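Munard releases new version of its Pisovora alignment software

Munard has released version 4 of Pisovora, its software for matching up recordings made with pairs of hand-held grippers. The new version went into use at the Paleck office in October and is now open to all partner groups.

Pisovora takes the video from each gripper and works out where the two tools were in relation to one another at every moment. Earlier versions treated the two recordings separately and joined them at the end, which led to small errors in timing. Version 4 solves for both together.

The team led by Selamawit Endale tested the release on 263 recordings of table-top work with everyday items such as bottles, paper cups and soft packets. Five recordings could not be matched and have been kept for further study.

"Clear plastic remains difficult for us," said Ms Endale. "The planning software needs a steady estimate of where the bottle is, and reflections from ceiling lights still disturb it."

Bereket Jemal, who maintains the perception code, said that the correction for wide-angle lenses had also been rewritten. Users must run the calibration step again before processing older recordings.

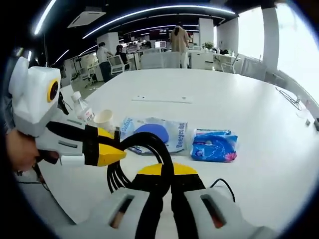 Software and Tools

A table with two hand-held grippers, a water bottle, a paper cup and soft packets. Partner groups may send questions on the release to Wubit Birhane at the Paleck office. Support for version 3 will continue for ten weeks.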